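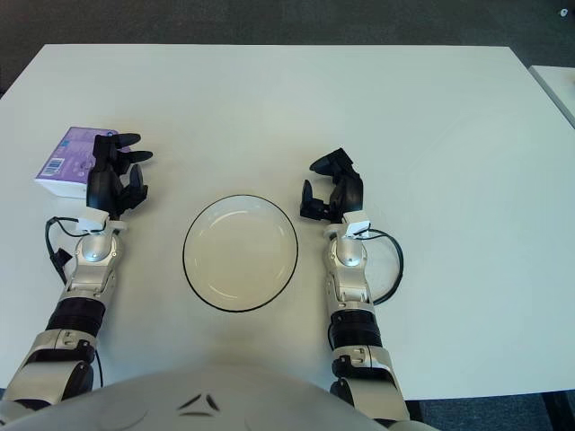 Gremidgate to reunite for 14-date tour after settlement of catalog dispute

The rock group Gremidgate will perform together for the first time since the departure of guitarist Adi Pangaribuan, following a settlement that returns control of the band's early recordings to its four original members, the group's management announced on 28th October.

The agreement ends a dispute over ownership of the band's first three albums and clears the way for a tour of 14 dates in theaters and mid-size arenas. The full lineup will consist of singer Maritza Ríos, Pangaribuan on guitar, bassist Hậu Bạch and drummer Mỹ Thân.

Under the terms made public by the parties, the recordings covered by the settlement will be held by a new company in which each of the four musicians owns an equal share. The company will control 118 master recordings, including studio albums, single versions and live material that has never been released. Fovico, the label that had administered the catalog, will continue to distribute the albums under a license but will no longer own them.

"The members of Gremidgate and Fovico have resolved all outstanding matters between them," the two sides said in a joint statement. "Both parties are satisfied with the outcome and will make no further comment on the financial terms."

The disagreement began when Fovico prepared a boxed edition of the group's early work and asked the members to approve the track list. Ríos and Bạch gave their consent. Pangaribuan, who had already left the band, declined, stating that he had not been properly credited as a writer on several songs. Thân later took the same position. The boxed edition was withdrawn before it reached stores, and lawyers for the members and the label exchanged claims for a number of years without a hearing being held.

Talks resumed last winter after Loan Lại was appointed as the group's manager. Lại had previously represented Bạch in his work as a producer and was known to all four musicians. According to management, she met with each member separately before proposing that the question of songwriting credits be handled apart from the question of who owned the recordings.

"There were two arguments that had been treated as one for a very long time," Lại said. "Once they were on separate sheets of paper, the musicians were able to settle the first in a single afternoon. The second took considerably longer and required the cooperation of the label, for which we are grateful."

Revised credits will appear on all future pressings. Pangaribuan will be listed as co-writer on nine songs and Thân on four. The group's best-known single, "Lantern Street," will be credited to all four members. Ríos, who had been named as its only writer, agreed to the change.

In a written statement, Ríos said that the song had been finished in rehearsal and that the new credit was correct. "I brought in the words and a tune," she said. "The part that people sing back to us at concerts was written by the four of us in one room. I should have said so sooner."

Pangaribuan said that he had not expected to return to the group and had turned down an earlier invitation. He spent the intervening years writing for television and playing in a trio that performed without amplification. "I was asked to come and play for two days with no promise on either side," he said. "At the end of the second day we were discussing the order of the set."

The tour will open in November with two nights at the Tesness Theater, where the band recorded its only official live album. Remaining dates will be announced by the individual venues. Management stated that the set will draw mainly on the first three albums, with a smaller number of songs from the period in which the group worked with a replacement guitarist. No new recordings are planned at present, although the members have not ruled them out.

Tickets will be sold through the venues only. A seat in the main section will cost $118 – the same price at every stop – and a limited number of premium seats will be available at $210. Lại said that the group had declined to use variable pricing and that resale above face value would not be permitted where local rules allow such a limit. Each buyer may purchase no more than four tickets per date.

Support on all dates will come from Trương, the electronic duo whose second album was produced by Bạch. The duo will also join the headline act for one song each evening.

Fovico confirmed that it will release a remastered edition of the first album to coincide with the opening shows. The edition has been prepared from the original tapes under the supervision of Thân, who also located a complete concert recording that had been filed under the wrong year. That recording will be included as a second disc. The remaining two albums covered by the settlement are to follow, although the label has not given a schedule.

Gremidgate was formed by Ríos and Bạch, who met as students and advertised for a drummer in a record store window. Thân answered the notice and brought Pangaribuan to the first rehearsal. The group's debut album sold slowly on release and entered the national chart only after "Lantern Street" was used over the closing titles of a film. The tour that followed ran to 278 concerts and was later cited by all four members as a cause of the strain within the group.

Pangaribuan left shortly after that tour. The band continued for two more albums before suspending its activities. The original members had not appeared on a stage together since, although Ríos and Thân both took part in a benefit concert with other musicians.

Management said the present schedule had been drawn up with longer gaps between shows at the request of the band. No more than three concerts will take place in any week, and the group will not add second legs or further nights while the current dates are under way.

Related items

Fovico names new head of catalog releases
Trương to release remix collection this winter
Tesness Theater completes balcony repairs
Review: Hậu Bạch, solo works for bass and tape
Venues differ on rules for ticket resale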